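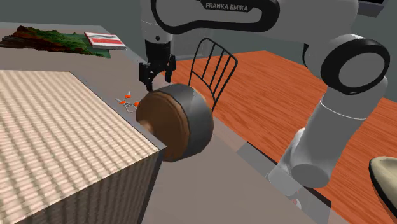 4.2 Showing the task by remote control

All of the demonstrations in Skisetti were given by people, and we would like to spend a little time on how that went, as it shaped the recordings more than we had expected when we planned the work at Flidholm. The operator sits at an ordinary desk, holds the Gourlay handset in whichever hand feels natural, and moves the simulated Franka arm by moving the handset. Squeezing closes the two fingers and letting go opens them. There is a clutch under the thumb, so that one can stop, bring the hand back to a comfortable place and carry on, much as one lifts a mouse when it has reached the end of the mat.

We kept 106 demonstrations from seven operators. Each was told what the task was and then left to find a way of doing it, and we were careful not to correct anyone's style. Some people came down on an object from straight above and others crept in at a slant with many small changes of mind, and we think a robot that is to learn from people ought to see both. The rooms are cluttered on purpose. A small thing with orange ends lying on a grey table is easy enough to see, but the fingers have to be brought down to it past whatever larger things happen to be standing close by, and this is where most of the operator's patience is spent.

Two kinds of view were offered, a wide one of the table and a close one with parts of the gripper in sight. The close view is a great help in the last stretch of a reach, though it takes some getting used to, for a wooden panel near the viewpoint can fill half the screen and leave only a narrow opening to steer by.

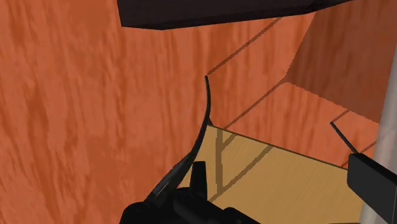 One operator wrote in the session notes that the close view made the hand feel like one's own, but that any sense of where the table was had gone after a few seconds, and asked whether both views could be kept up side by side. We made that change after the pilot and were very glad of it. People then tended to plan in the wide view and finish in the close one, and the clutch was used a good deal less.

The handset is read and the arm told where to go every 100 milliseconds, which the operators found slow for the first few minutes and then, for the most part, stopped mentioning. Emen stores the handset's movement alongside the joint angles, so a demonstration can be played back later from any viewpoint we care to choose, including ones the operator never had.

Figure 4. Wide view of the workspace. The gripper is held open over the table, with three orange beads joined by thin sticks lying near it and an open-sided wooden box to the right of the arm. 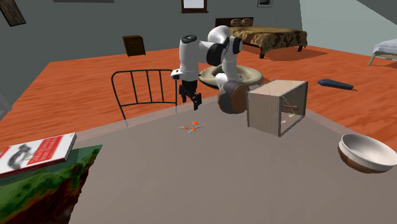

4.3 Trimming the recordings

Operators pause, quite rightly, to think. We cut still stretches at the beginning and end of each demonstration and left the ones in the middle alone, apart from those longer than 32 seconds, which we shortened by hand after watching them through.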